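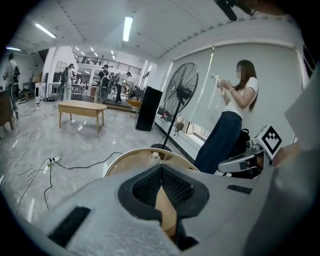 Iara Leiva told us she'd wanted one kit that a new hire could pick up and use the same morning, and could we please stop mailing her manuals. Fair enough! That's pretty much how Alard got going.

I'm Abdul-Rahman, and I run the kit side. We rent and sell hand-held grippers to teams who teach robots everyday chores — you hold the pair, do the job, and the robot side learns from it. Our basic kit, Amoah, rents for $300 a week, or you can buy it for $2410. I still pack plenty of the boxes myself (badly, I'm told).

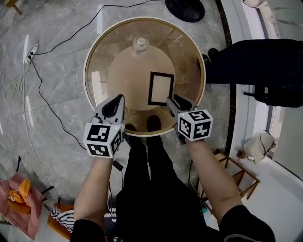

A pair of grippers at the glass-topped table

We added training days in August, for groups of three and up. Come try a pair!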